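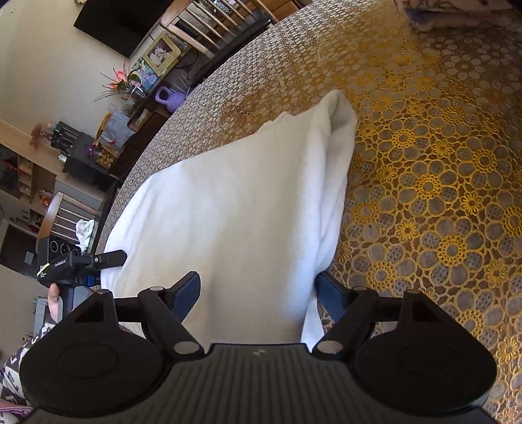
Fig. 1. White terry towel, partly folded, on a round table with an openwork cloth.

Household Textiles, Handout 5: Does the fold matter?

Read before the January session. Bring one towel of your own, any size.

Most housekeeping manuals claim that a towel folded in thirds lasts longer than one folded in half. I have looked for the evidence and found very little. The Gerkside manual repeats the claim on two pages and cites only an earlier edition of itself. The Wunden guide says the same about sheets, then recommends the opposite for tablecloths. Treat both with care.

What we can say with more confidence:

1. Terry is a looped fabric. The loops make it thick, and thick cloth resists a sharp crease. Look at the tip of the towel in Fig. 1: the fold is soft and rounded. Pressing it flat by hand changes this for a minute or two – then it springs back.

2. The surface counts. Openwork cloths look nice on a table, but a flat, plain surface makes it easier to line up edges. I fold on a bare counter. Some of you will disagree.

3. Long edges first. Match the two long edges, smooth toward the fold, then bring the short ends together. If the corners are off by a finger's width, leave them. The closet does not care.

On the "28 folds" method: the Zurberg booklet promises a closet that "stays tidy by itself." We tried it in class last year. Shelves were messy again as soon as people took towels out of them, and I don't see how any fold could prevent that.

Exercise: fold your towel in halves, then in thirds. Measure the height of each stack after an hour. Write down what you expected before you measure.

Reader comments

"My thirds stack came out taller. Is that wrong?" – No, write it down.

"I've folded in half for years and my towels are fine."

"Point 2 is unfair to crochet. A cloth under the towel stops it sliding."

Related handouts

Handout 3: Reading a care label
Handout 4: Fabric softener, for and against
Handout 6: Tablecloths and how to store them
Gebretsadik notes on linen closets (reprint)

Questions: course office, Room 1229 | Updated August 4, 2024 | Back to top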